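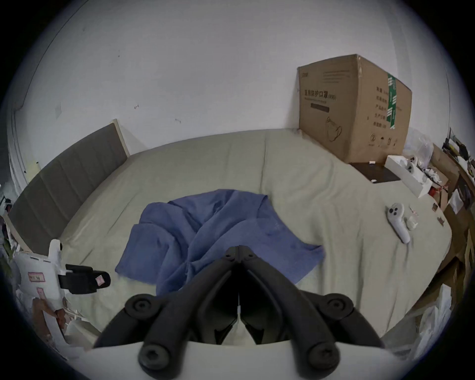 How many wash cycles does a cotton bed sheet need before its shrinkage levels off? In our tests, seven.

3.2 Dimensional change

Sheets from the Wellutby and Drirkel mills were washed, line dried and measured on a bed (Figure 2). The sample held 163 sheets, all with a thread count of 300. Shrinkage was larger along the warp – the direction under tension in weaving – and almost absent along the weft. Drirkel sheets changed less in the first cycle.

Figure 2. Bed with a pale green sheet and a blue towel.

Related items
Pilling of towels in the Tanasarn trial
Wuvus method for seam slippage
Line drying in December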